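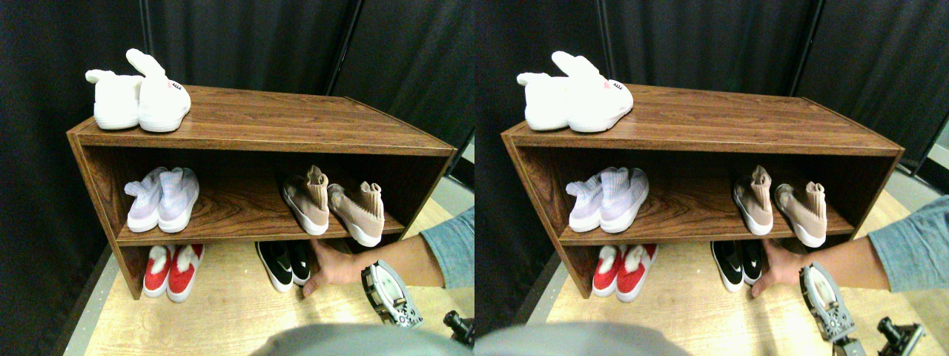

Zsófia Juhász would have preferred a flat speed limit for every task in which a person and a gripper work within arm's reach, and told the drafting group so in April. The published text takes a different route. Gronow today released version 5 of the Culard practice guide for shared household workspaces, covering jobs such as organising a shoe rack. Permitted speed now depends on the measured distance between hand and gripper – at 500 mm or less, the arm must drop to its reduced setting.

Operators must log each stop and keep records for 1000 operating hours. Grippers with exposed brackets or screws require a separate pinch assessment. Pamano and Hirau will apply the guide at their test sites. Comments on Annex 9 remain open, and copies are available from the Gronow standards desk.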